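提交对象：Cathal Coughlan
提交人：咖啡站试点组
日期：2023年2月13日
事由：Seltik 办公区自助咖啡站试点，中期进展说明

Cathal：

您要的是一份进展报告，我尽量按进展来写，但先把结论放在前面：到目前为止，我不认为手头的材料足以支持把这个咖啡站推广到另外两层楼。机器能出咖啡，这一点没有争议。争议在于它是否值得 3,000 欧元的拨款，以及去年12月立项书里写的那些好处有多少是真的。

一、钱花到哪里了

拨款 3,000 欧元，已支出 2,915 欧元。主要是机器本体、不锈钢接水托盘、一张白色桌子和玻璃器皿，余下的是运费和首批咖啡豆。Cormac Mulligan 经手采购，发票都在他那里，我核对过，没有问题。

需要说明的是，立项书把这笔钱写成“一次性投入”。我不同意这个说法。咖啡豆要续，除垢剂要续，玻璃杯迟早会碎。供应商 Doherty 的报价单里有一项年度保养，立项时被划掉了，理由是“初期用不上”。初期确实用不上，可是我们申请的并不只是初期。剩下的那点余额连一次上门保养都不够。

二、安装和摆放

机器放在铺灰色地毯那一间的白桌上，靠近桌子右半边。托盘够大，四边有卷起的圆角边沿，机身立柱就从托盘后部升上来，前面留出放杯子的位置。这个布局是 Diranus 的人来看过之后定的，他们当时建议放在有水槽的茶水间，我们没有采纳，因为茶水间的台面太窄。

我对这个决定仍有保留。地毯和咖啡放在一起总归不是好主意。托盘能接住的只是落在托盘里的东西，端着杯子走开的那几步它管不了。Diranus 提过在桌子前面铺一块防水地垫，预算里没有这一项，到现在也没有铺。

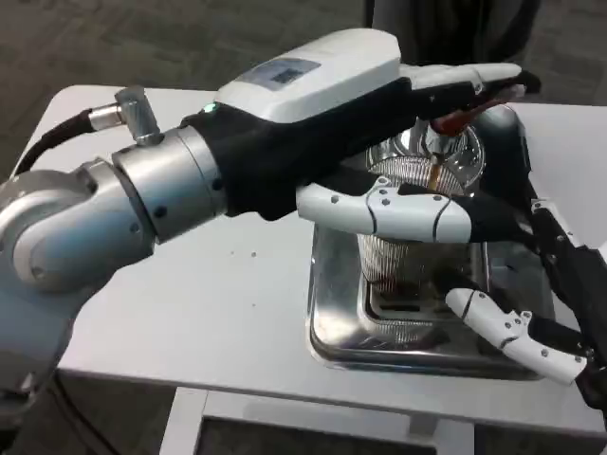 三、出品

立项书承诺“咖啡馆水准”。我不知道这句话该怎么检验，也没有人告诉过我。能写下来的只有下面这些。

萃取过程基本顺畅，咖啡流得细，颜色正常。Cormac 觉得味道比楼下的自动售卖机好很多，我觉得好一些。我们让试点组以外的同事也尝过，评价不一，有人说偏苦，有人说偏淡，喝的还是同一种豆子。我倾向于认为这说明不了机器的好坏，只说明我们没有固定粉量和萃取时间。

操作手柄的问题要单独提一下。红色的手柄很显眼，新来的人不会找错，这是好事。不过第一次用的人往往拿不准什么时候该停，而墙上那张操作说明只写了“适时停止”。这四个字等于没写。我已经请 Cormac 改成具体的步骤，他答应了，新版还没有贴出来。

四、器皿

我们选了带细竖纹的透明玻璃器皿。选它的理由是好看，也因为透明，能看见里面还有多少咖啡。立项书里另外写了“竖纹防滑”，这一条我查不到任何出处，报价单上没有，Tuneck 的产品页上也没有。我建议在最终报告里把它删掉。

玻璃导热，这是常识，刚接满的时候怎么拿要讲清楚。目前的说明里没有提。我不愿意等到有人烫了手再补这一句。

杯子的容量也需要再议。单杯对一个人来说合适，开会的时候就得一杯一杯接，后面的人只好等着。用玻璃壶一次多接一些再分，会快很多，但壶里的咖啡放久了味道会变差，而且壶放在托盘靠前的位置时，取放要比小杯更小心。两种方式我们都试了，我不打算在这份报告里推荐其中哪一种，数据太少。 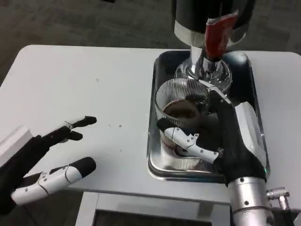

五、清洁

立项书用一句话概括了清洁：“日常擦拭即可。”这是全文里我最不信的一句。

镀铬立柱和不锈钢托盘擦干净以后确实漂亮，问题是它们什么都照得出来，水渍和手印也一样。下午再去看，往往已经和早上两个样子。托盘里面有轻微的划痕，目前只影响外观。我怀疑和用粗海绵有关，已经换成软布，至于以后会不会再添新的，过几周再看。

杯子下面那块带长孔的格栅可以单独取出来清洗。它是整套东西里设计得最省心的一件，我愿意为它说句好话。可是格栅取出来之后放在哪里、谁去洗、洗完有没有装正，现在全凭自觉。装不正，杯子就放不平。试点组内部排过值班表，执行了一阵，后来就没人签字了。我查了表，空白的格子比签了名的多。

Tuneck 提供的除垢方案要求定期做，周期按水的硬度来定。我们没有测过水的硬度。Cormac 说可以先按最保守的周期来，我同意，但这样一来除垢剂的用量会比立项书估计的高，这笔差额也要有人认。

六、使用情况

立项书预计咖啡站能“显著改善员工满意度”。我们做了 3 次简短的问卷，回收得都不理想，愿意填的多半是本来就常来喝咖啡的人，他们当然满意。不喝咖啡的同事没有理由填，所以他们怎么想，我们并不知道。拿这样的结果写进总结，我觉得站不住脚。

另外，楼下自动售卖机的销量有没有下降，行政那边还没有给我数字。没有这个对照，所谓节省就只是推测。我已经催过 2 次。

也有一些我没料到的好处。有几位平时很少碰面的同事会在桌边站着聊几句，Cormac 认为这应该算作成果。我承认这件事让人高兴，只是不知道怎么把它折算成钱，也不想假装能折算。

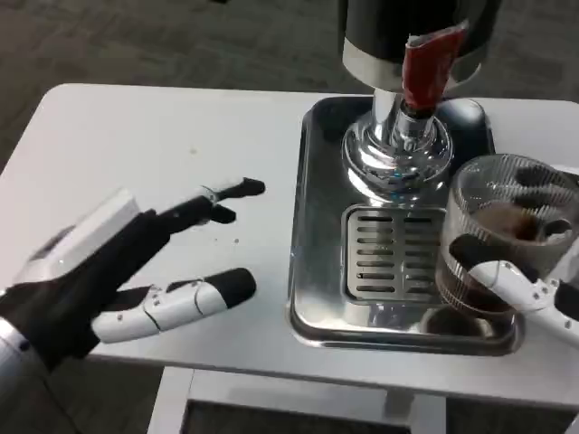
七、未完成事项

操作说明重写，含停止时机、取杯方式和格栅复位，由 Cormac 负责。
水硬度检测，找 Tuneck 借试纸或自行购买。
地垫，等您批准是否追加预算。
值班表，需要部门层面明确责任人，试点组自己排的没有约束力。
自动售卖机销量对照，等行政回复。
Doherty 的年度保养，请他们重新报价，并把配件更换的价格一并列出。

八、对下一阶段的意见

Cormac 希望现在就申请第二笔拨款，在另外两层各放一套。他的理由是同批采购能拿到折扣，Doherty 口头答应过。口头答应我不当作依据，请他们写成书面的再谈。

我的意见是先把这一套用满半年。清洁由谁负责、豆子的钱从哪个科目出、保养签不签，这几件事不定下来，再多放两套只会把同样的问题多复制两遍。如果半年之后这张桌子还是干净的，值班表也有人签，我愿意收回上面大部分的怀疑，并在申请书上签字。

Cormac 看过这份报告的草稿，他认为我对清洁那一节写得过重，对味道那一节写得过轻。他的意见我照录在此，正文没有改。若您想听他当面讲，他随时可以过去。

附件：支出明细、问卷原表、值班表复印件。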